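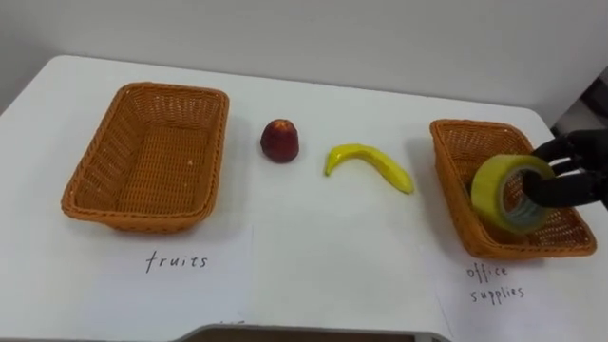
Krystyna Śliwiński sorts things for a living. She spent nine years arranging back stockrooms for Kurnel, a chain of housewares stores, and now she does the same for private homes, usually one room at a time. Most of her clients want to talk about closets. She would like to start with the kitchen counter, and in particular with the fruit.

"People buy a bowl and put everything in it," she says. "Keys, batteries, onions, the banana. By Sunday they can't see what needs eating."

Her method uses baskets, a label for each one and a clear surface to work on. Everything comes off the counter first. The baskets go down empty, a little apart, with the fruit between them, and nothing goes in until a label is in place. The label can be a sheet of white paper and a marker. She writes in lowercase and keeps it to one word: fruits.

Clients sometimes ask for printed tags or little chalkboards. Śliwiński tells them to live with the paper for a month. If the label is still right at the end of it, they can buy something nicer. In her experience a third of them change their minds about what the basket is for.

She prefers woven baskets with low sides. A deep basket hides the bottom layer, and the bottom layer is where a plum goes soft. A rectangular one sits flat against a wall and wastes less counter than a round one. She buys hers from Mekis, which sells a plain rectangular model for $32, though she says a thrift store basket does just as well if the rim is sound – run a finger around it and feel for broken ends.

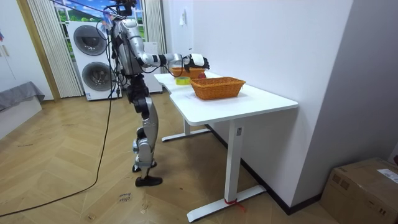 Size matters more than people expect. Śliwiński likes to have a large basket for the everyday fruit and a small one for whatever doesn't belong with it. Bananas go in last, on top, or they get their own place. Apples speed up ripening in whatever sits next to them, so in warm weather she keeps the two apart. In August she moves most of the apples to the refrigerator.

Tape, scissors and pens are another matter. They turn up on every counter she has ever cleared, and she lets them stay out while the sorting is going on. Afterward they go in a drawer.

The baskets need little care. She shakes them out over the sink every week, wipes the weave with a damp cloth and lets them dry before the fruit goes back.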